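News > Members' Newsletter > July

Oliwia's corner: the great tablecloth question

Hello again all! I promised last month I'd write something about covering tables, and then three of you stopped me in the car park to ask when it was coming, so I suppose I'd better get on with it.

I've been doing the tables for our craft fairs since we were still in the little hall on Figueroa Road, and in that time I've tried nearly everything. White paper roll looks lovely for ten minutes (then someone puts a mug on it). The plastic stuff with the fruit on is easy to wipe but it makes even nice pottery look like a jumble sale, sorry Brisa, I know you bought 30 metres of it. And bedsheets slide. If you've ever watched a tray of Citlali's glazed buttons set off slowly towards the floor, you'll know why I've gone off bedsheets!

What I keep coming back to is a plain, matt cloth in a dull colour. Brown is my favourite. I know, I know, it sounds dreary, but put anything bright on it and your eye goes straight there. Jitendra was very doubtful until he laid his enamel brooches out on mine at the spring fair, and he went home and dyed an old curtain that same evening. He says the bath has recovered.

A few things I've learnt the slow way. Buy it wider than you think, so you get a proper drop at the front and can shove your boxes underneath. Wash it before you hem it. Don't bother with pins, they find your knees. Bulldog clips along the back edge are much better and you can get 17 in a bag from Kallby on the high street, which is an odd number of clips but there we are.

As for creases, I used to get up at five to iron and I've completely stopped. Roll the cloth round a cardboard tube and it comes out nearly flat. A few soft wrinkles do no harm, and once the table's busy you stop noticing them.
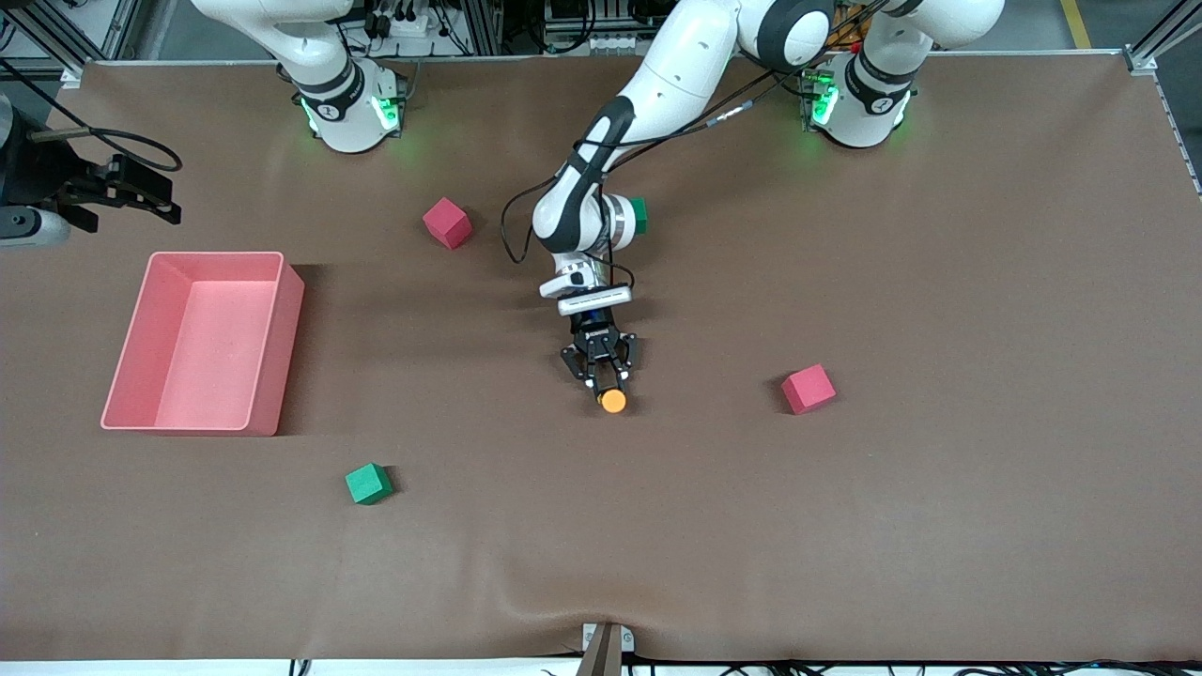
Tables for November

Azucena is taking bookings for the winter fair now, and the wall spaces always go first, so do get in early. Tell her if you'd like to share, and whether you need to be near a socket. If you want to borrow a cloth I've got 2 spare, both brown, both hemmed (one a bit wonkily). I'd love them back afterwards, please, and preferably without candle wax!

Next month: price labels, and why mine keep curling up.

14 shares | 2 comments

Contact us | Back to top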